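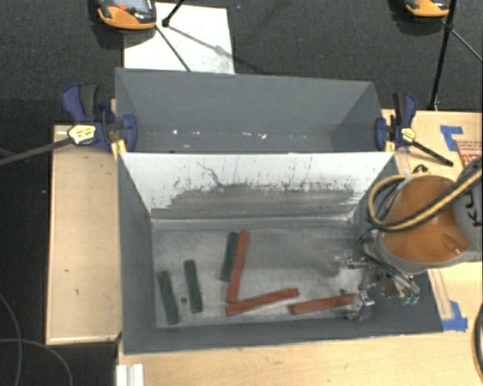

Ticket 781: Gripper misses sticks lying near the bin wall

Status: Open, waiting on part
Category: Gripper comparison
Site: Sotham test cell

Summary

We are comparing two grippers for picking sticks out of the sloped bin, the Sorner linkage gripper and the older Holau parallel one. The Sorner does better in the middle of the floor. Close to the walls it closes early and comes up with nothing, or stops on a force limit before the fingers are down.

Setup

Same arm for both grippers. Bin clamped to the table with the two blue bar clamps. Load is six sticks, three green and three red-brown, dropped in by hand before each run. Controller is the Karagiannis build from September with default force limits.

Results before any changes

Sorner: 364 attempts, 30 force stops. Nearly all the stops were with a stick close to a side wall.
Holau: fewer stops, but it often grabs two sticks when one is lying across another. We count that as a miss.

Log

9:10 – Checked the tool center point against the pin. Off by 2 mm in Z. Corrected and saved. Force stops still happen.

9:45 – Checked that the bin had not moved. Clamps tight, corners line up with the saved position. No change made.

10:20 – Lowered approach speed by half. The stops come later in the move but they still come. Put the speed back.

11:05 – Ran with sticks only in the center of the floor. No force stops. Crossed sticks were picked one at a time.

11:40 – Put one stick along the left wall. Stopped on the first try. The outer finger linkage touches the slope before the tips reach the stick. Same thing on the right wall.

1:15 – Turned the wrist 90 degrees for wall picks by hand from the pendant. The gripper got down to the stick and closed on it. The planner will not choose this angle by itself, as the gripper model in the controller is a plain cylinder.

2:30 – Swapped in the Holau and repeated the left wall test. It reaches the floor without touching the slope.

Cause

Wrong collision model for the Sorner. The real gripper is wider across the linkages than the model says.

Workaround

Keep picks away from the side walls, or jog the wrist by hand. Do not raise the force limit – the front panel is scuffed enough already.

Still to do

Load the proper gripper model once Sorner sends the file, then rerun both grippers with the same drop order. Replacement finger pads are on order and should go on before the rerun.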